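Warum ein Kurs die langweilige Arbeit behalten soll

In unserem Robotik-Kurs in Clornberg wird seit Juni weniger programmiert und mehr von Hand gegriffen. Einige Eltern finden das schade. Ich bin anderer Meinung.
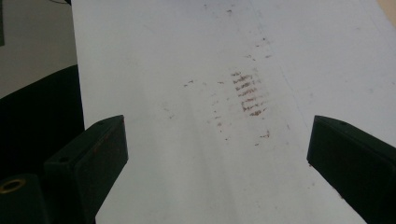 Wer 40 Mal denselben Griff macht, lernt Geduld – und er lernt, was eine Maschine nicht von selbst weiß. In Stasel, wo ich früher unterrichtete, bekamen die Schüler fertige Daten und verstanden wenig davon.

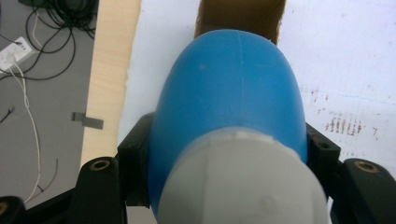
Natürlich ist diese Arbeit eintönig, und 2 Stunden am Nachmittag sind lang. Trotzdem möchte ich nicht, dass der Kurs sie abgibt. Ein Wettbewerb kann warten.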